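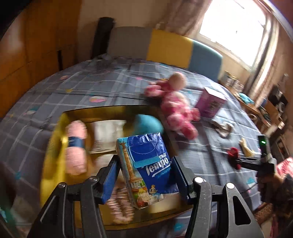 A pack of tissues over the yellow bin, on the checked sheet.

Cold season at the Plundville guest house

Dear members, the colds came early to us this March. On the second floor we had 4 guests in bed in the same week, and the kitchen made 18 liters of chicken soup. Thank you to Isla Treloar, who drove to Amcombe two times for more lemons and honey.

Please remember some small things. Open your window for a short time every morning. Wash your cup with hot water and do not leave it in the sink for the others. If you have a cough, you may ask for your dinner to be brought up, also on the weekend.

The reading evening is moved to April. Those who borrowed the Harawira book, kindly return it to the shelf by the stairs.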